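Project Momeck – Parcel Intake Bench, Ivby Site
Progress report to Leblanc, second period
Prepared by Carol Pickering, 4th May

1. Status
The intake bench has been in daily use since March. Work in this period covered the weighing and scanning position, the label instructions and the supply of test parcels. Drilier delivered 1000 blank mailer bags against an order of 4000. The balance is outstanding.

2. Bench layout
The column and platform stay on the green bench, with the conveyor to the right and the crate of mailers to the left. Lurdes Ramalho tested a layout with the crate behind the column and rejected it – the reach was too long. Cable routing remains open. A cable still crosses the bench top and should be clipped along the back edge.
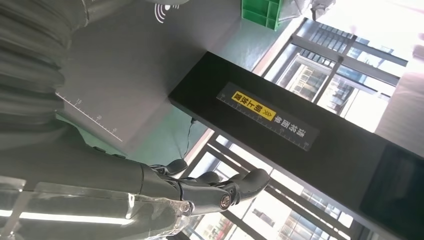
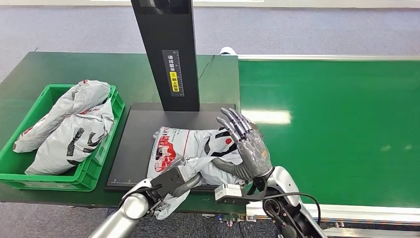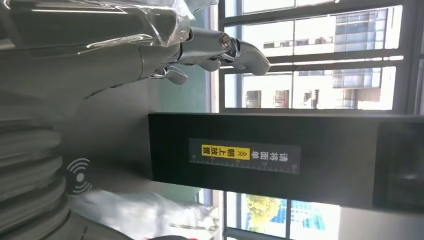
Figure 1. The intake bench and its black scanning unit, three views.

3. Labels
The sticker on the unit asks for the waybill to be placed face up. In the last trial, 107 parcels were presented and 5 were rejected at first read. Fernanda Moreira attributes the rejects to creased labels on soft mailers. A flattening step will be tested next.

4. Open items
Delivery date for the remaining mailers (Pickering).
Cable clips (Ramalho).
Written procedure for rejected parcels – draft with Eckhard Hellwig for review.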